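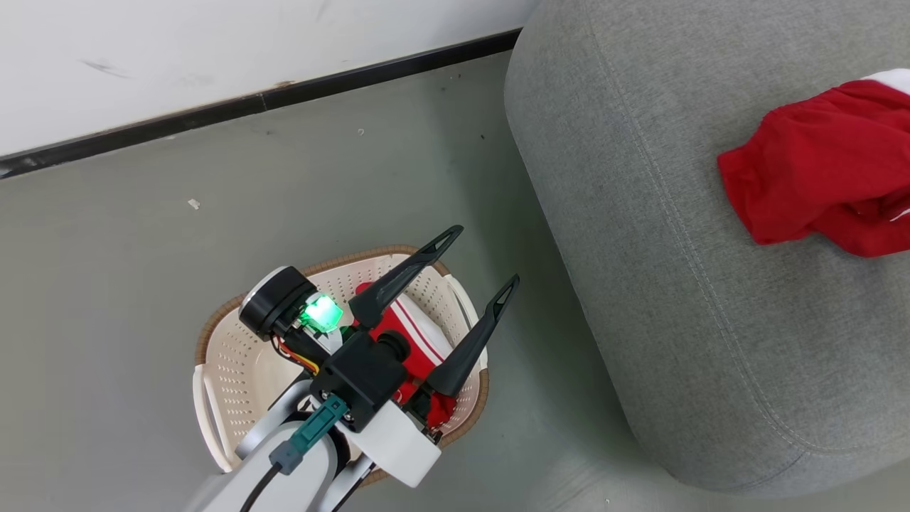
A gripper held open over a laundry basket, with one red garment inside and another on the gray upholstery beside it.

Zedton method

The Zedton method is a way of teaching a robot arm to pick up clothes by scoring the grasp before the fingers close. I've worked with it long enough to have opinions, so this article is part reference and part me talking (the Gravenora wiki lets us do that, thank goodness!).

Background

Most grasp training I'd seen before Zedton gave each try one label, good or bad, once the arm had lifted. That works fine for a mug. Clothes are a pain, though, since a shirt can be held by a sleeve and still drag half the pile along with it. The Girkatis lab started keeping the moments just before the close as well, when the fingers are spread and the wrist camera still has a decent look at the folds, and asked people to mark where they would pinch.

How it works

A person steers the arm through a pickup. Afterward, the software pulls out the stretch where the gripper is open and the fingers are near cloth, and a second person marks pinch points on it without seeing how the try ended. The network learns from both: the marks, and whether the lift came up with one garment, several, or none. At run time it scores a handful of possible pinches and goes for the best one. If they all score low, the arm backs off and looks again from another angle, and I love watching it do that!

Results

The first full set had 3885 pickups, all of clothes in baskets or on furniture. In the test we ran in March, with 400 tries per version, the plain good-or-bad training grabbed more than one item 56 times. The Zedton version did it 19 times. It was slower, mostly from all the backing off, and we haven't fixed that.

Known problems

Two garments of the same color lying against each other still fool it, and red on red was the worst for us. Basket rims are trouble too: a finger that catches the rim on the way in shifts the whole basket, and then the marks are no good. The Arabzadeh variant adds a rim check before the arm goes down. I've only tried it on round baskets so far, so somebody with oval ones please add to this section.

Last edited August 31, 2019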